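Ticket: belt conveyor, white collars drift to near rail and stop before the end
Site: Plesum, sorting corner
Opened by: Iwona Czerwiński
Assigned to: Akash Kanaujia (Hollden service desk)
Status: waiting for part
Priority: normal

Problem as reported

Good morning. I write about the green belt conveyor which we bought from Hollden last October. We use it for the white plastic collars from Castellanos, the stepped ones with the round hole through. Since the last belt change the collars do not stay in the centre line. They go slowly to the near rail, and there they rub and sometimes they turn. The belt itself I think is also walking to one side, but only a few millimetres, so I am not certain. The speed setting is 6, the same as always. Please advise what I should check first.

Placing of the part before the start:

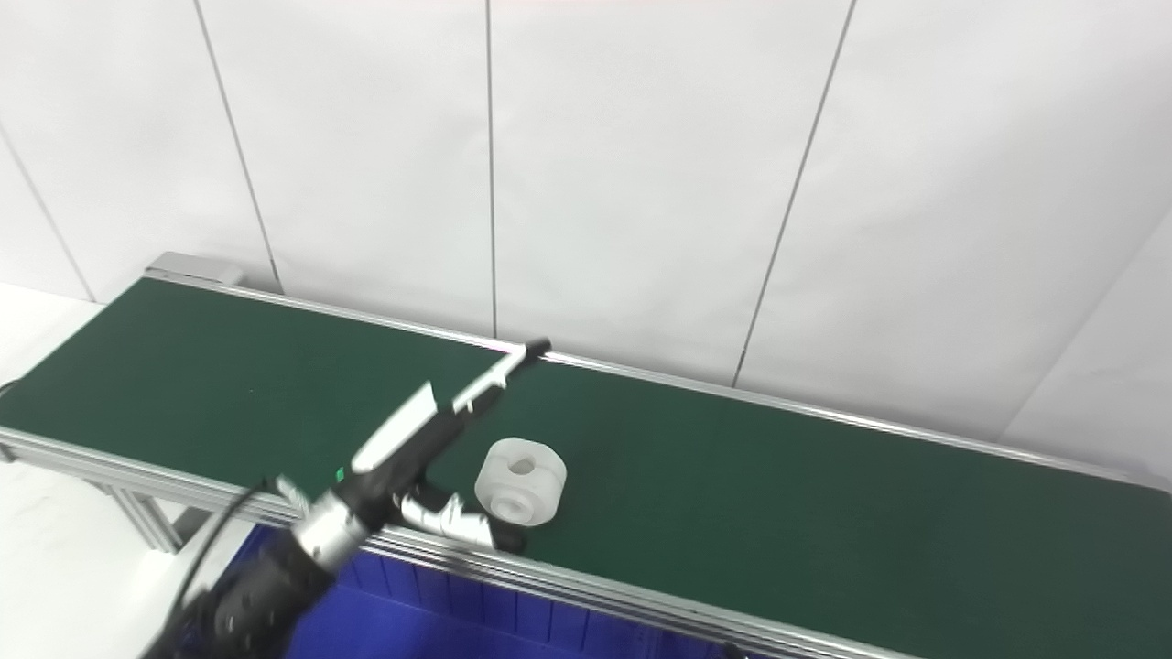 Reply 1, Akash Kanaujia

Hi Iwona, thanks for the clear report. Before we touch the tracking, please do these:
1. Switch off and isolate, then wipe the whole belt with a dry cloth, underside too as far as you can reach.
2. Check the conveyor is level across its width, at both ends.
3. Tell me if a collar behaves the same standing on its wide face and lying on its side.
Cheers, Akash

Answer to Reply 1

I have done all three points.
1. Belt is wiped. There was grey dust on the cloth, not much.
2. Level at the end cap by the support leg is good. At the other end the near side is lower by 2 mm. I did not correct it yet, I wait for your word.
3. Standing collar drifts slowly. Lying collar is worse, it can roll, and the blue bins in front of the conveyor are then catching it. This is lucky, but it is not how we want to sort.

For the lying test I put the collar on the belt with its flat face to the front:

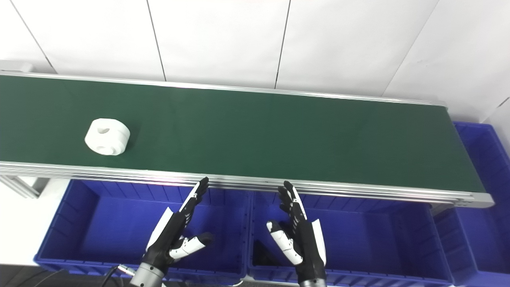
Reply 2, Akash Kanaujia

The 2 mm is enough to cause a slow drift. Please raise the foot on the low side until the bubble is centred, then lock the nut. After this, run the belt with nothing on it for 9 minutes and look at the gap between the belt edge and each rail. If the gap is still changing, turn the tracking screw on the near side a quarter turn and wait again. Don't do more than a quarter at once.

Answer to Reply 2

Foot is raised and locked. After 9 minutes the gap on the far side was stable, on the near side also. So I did not touch the tracking screw.

I have then repeated the test with the collars in the same position as we normally use. Drift is much smaller, but the collar still touches the near rail before the end. I believe the reason is the side guide, which we took off at the belt change and it came back bent. Stokska has a guide of 700 mm in their catalogue, would it fit to the groove of our rail? I do not wish to order the wrong profile.

Position on the belt for the repeat test: 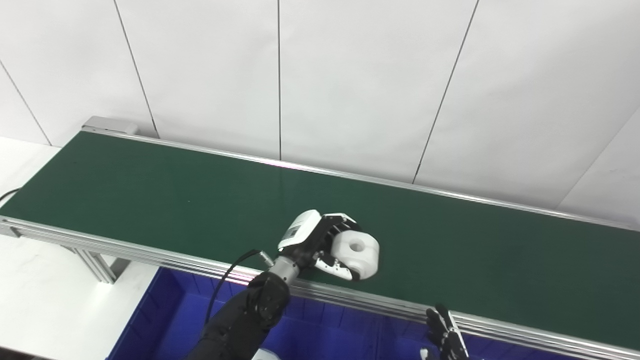
Reply 3, Akash Kanaujia

Good work with the foot. Please measure the width of the groove opening with a caliper and send it to me before you order anything, there are two profiles which look nearly the same. Keep the bins where they are for now.

Open points
- Groove width, near rail (Iwona)
- Confirm guide profile (Akash)
- Check level again one week after the guide is fitted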